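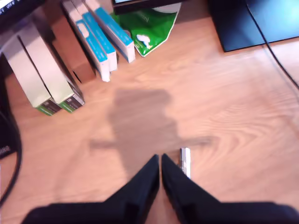

*Fig. 1. Wrist view, fingers nearly closed, with the small white object beside the right fingertip. Boxes are lined up along the upper left.*

## Lab 5: Approach and grasp on a shared desk

Read this before your bench slot. The lab is worth 100 points and is done in groups of 2. Bring your calibration file from the May session. If it is missing, run the Bellen calibration script again and save the result under your group name.

### Task

Pick up one small upright object and set it down in the marked zone without touching anything else on the desk. Choose your own approach direction, but write it down before the first run.

### Before you move the arm

1. Open the gripper fully in the Sinaga panel and check that both fingers travel.
2. Set the speed limit to the lab default. Do not raise it.
3. Find the cables on both sides of the desk. Plan a path that stays off them.
4. One partner keeps a hand at the stop button for the whole run.

### Notes on the approach

- Close on the object's center line. In Fig. 1 the object is to the right of the fingertips, so closing straight down from there would miss it. Move sideways first, with the fingers raised, then open and lower.
- A narrow object standing on end tips over easily. Come down from above and stop the descent before closing.
- The arm throws its own shadow on the desk. In Fig. 1 it is a soft gray T shape on light wood. If your threshold is too loose, the detector will return the shadow as an object. Mask it or tighten the threshold.
- Wood grain can also give false edges. Blur before edge detection.

### Runs

Make 5 runs. Log every one, including the failed ones, in the Trirnitel sheet: start pose, approach direction, result, and one line on what went wrong. A run stopped by hand counts as a run.

### Hand in

Log sheet, your script, and one page of comments. Put the printed page in the tray outside room 326.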